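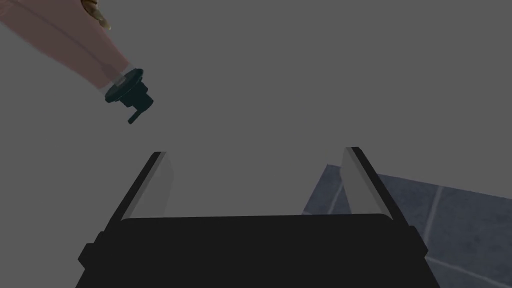
스핀오프는 어디까지 같은 세계로 봐야 합니까?

해외 시트콤 게시판 > 옛날 작품

글쓴이: 느린자막
안녕하세요. 한국어가 모국어가 아니라서 문장이 조금 어색할 수 있습니다. 미리 양해를 부탁드립니다.
요즘 시트콤 "플롬턴(Plomton)"을 처음부터 다시 보고 있습니다. 시즌 2에서 세탁소 주인이 친척 집에 가는 에피소드가 있습니다. 그 에피소드는 거의 전부 새로운 인물들의 이야기이고, 원래 주인공은 시작과 끝에만 나옵니다. 저는 이것이 "렐런스(Rellance)"의 파일럿이었다고 이해하고 있습니다.
그런데 "렐런스" 본편에서는 그 친척의 직업도 다르고, 아이도 한 명 줄었습니다. 그러면 두 작품은 같은 세계입니까, 아니면 배우만 같은 다른 작품입니까? 여러분의 의견을 듣고 싶습니다.

답글 1: 재방송지킴이
같은 세계 맞아요. 렐런스 4화에 플롬턴 우체부가 잠깐 나오잖아요. 이름도 그대로 부르고요.

답글 2: mokhwa
저는 반대입니다. 우체부는 그냥 팬서비스죠. 그 시절 제작사는 설정 같은 거 별로 신경 안 썼어요. 파일럿이 팔리면 고칠 건 다 고쳤습니다. 아이가 사라졌는데 아무 설명이 없으면 다른 이야기로 봐야죠.

답글 3: 느린자막
답변 감사합니다. 우체부 장면은 제가 놓쳤습니다. 오늘 밤에 다시 확인하겠습니다.
mokhwa 님의 말씀도 이해가 됩니다. 다만 저는 설명이 없는 것과 연결이 없는 것은 조금 다르다고 생각합니다. 두 작품에 모두 "오 리언(Ó Riain)"이라는 술집이 나옵니다. 간판의 글씨도 같습니다. 의도한 것이 아닐까요?

답글 4: mokhwa
간판은 세트 재활용이에요. 둘 다 버켄트(Verkent) 스튜디오에서 찍었으니까 소품 창고도 같았겠죠. 같은 회사의 병원 드라마에도 그 간판이 나옵니다. 그럼 그것도 같은 세계인가요?

답글 5: 재방송지킴이
병원 드라마에 나온 건 간판만이고요, 렐런스에서는 바텐더까지 같은 배우예요. 대사로 "플롬턴 쪽 가게보다 여기가 장사가 잘돼"라고도 합니다. 이건 소품으로 설명이 안 되죠.

답글 6: 밤참
그 대사 원어로 들으면 지명이 아니라 그냥 "그 동네 가게"예요. 자막에서 플롬턴이라고 옮긴 겁니다. 예전 방송판 자막이 그래요.

답글 7: 재방송지킴이
헐 그래요? 저는 방송판으로만 봐서 몰랐네요. 그래도 우체부는 양보 못 합니다ㅋㅋ

답글 8: 느린자막
저도 원어로 들어 보았습니다. 밤참 님의 말씀이 맞습니다. 발음이 빠르지만 지명은 들리지 않습니다.
우체부 장면도 확인하였습니다. 이름을 분명히 부르고, 가방도 플롬턴에서 메던 것과 같아 보입니다. 그래서 저는 "느슨하게 같은 세계" 쪽으로 생각이 기울었습니다. 파일럿 에피소드만 예외로 두면 큰 모순은 없는 것 같습니다.
한 가지 더 여쭙겠습니다. 렐런스는 최대 18화까지 있다고 들었는데, 제가 가진 목록에는 마지막 2화의 제목이 없습니다. 혹시 보신 분이 계십니까?

답글 9: 밤참
마지막 두 개는 본방 때 편성에서 빠졌고 나중에 심야에 나갔어요. 제목은 저도 영어로만 적어 뒀는데 공책 찾으면 올릴게요.

답글 10: mokhwa
파일럿만 예외로 두면 모순이 없다는 건 좀 편한 계산 같은데요. 시작점을 빼고 세계관을 얘기하는 거니까요. 그래도 그 심야 방영분은 저도 궁금합니다. 밤참 님, 공책 찾으시면 여기 말고 자료 게시판에도 올려 주세요.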